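Subject: Re: [Kiani-house] laundry day, top loader questions

Back on Thursday, reading this on my phone so excuse typos. Answers under each bit.

> New here, just moved into the Pledmont building. The washer is a
> top loader and I have only ever used front ones. My whites come out
> in a tight knot and my shirts look slept in. Do I just fill it up?
> And is the 30 minute cycle any good?

Don't fill it up. Whites first, shirts after, never together. Knot is from stuffing sheets in as one lump — shake every piece open before it goes near the drum. Takes a minute.

1. Whites. Keep them in their own white bag or bin on the floor right by the machine, pull one piece at a time, flap it out, drop it in loose. Stop when the drum is two thirds full. Yes even if theres a pillowcase left over.
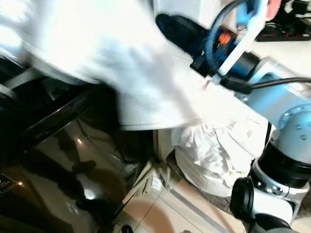
2. Shirts and anything light blue or gray. Separate load, no more than 7 shirts. Undo the buttons, collar too. Cold. I use the Citodeck powder, one level scoop, the Cesturetti stuff never rinsed out for me and left streaks on dark things.

Then the bit everybody skips. When it stops, get the shirts out right away, lid open, one by one. Take hold at the collar and lower down and pull the cloth out between your two hands over the tub, then the other way. Seams as well, they pucker worst.
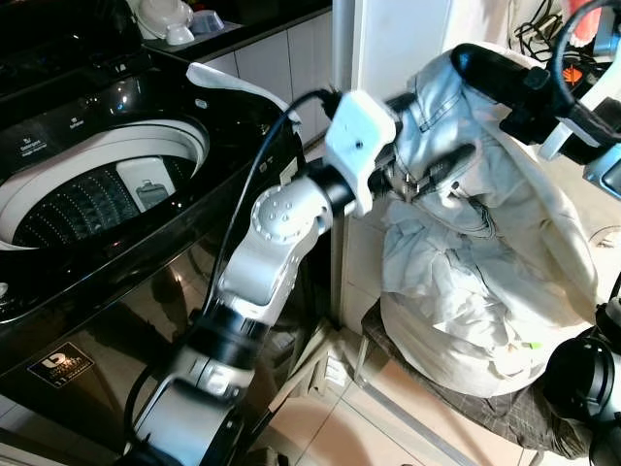 Do that and hang them straight up and you can skip the iron on most of them, cotton included. Leave them sitting in there for an hour and you're ironing, sorry.

> And is the 30 minute cycle any good?

For shirts worn once, fine. Not for towels or sheets.

> It also walks across the floor when it spins!!

Load's all on one side. Stop it, lift the lid, spread things round the drum, start agian. If it still walks the feet need leveling. I set ours with a 400 gram bag of rice on the lid to stop the rattle but that was before I found the wrench.

Leave the lid up when you're done so it can dry out. Wrench is in the hall drawer if you want it, just put it back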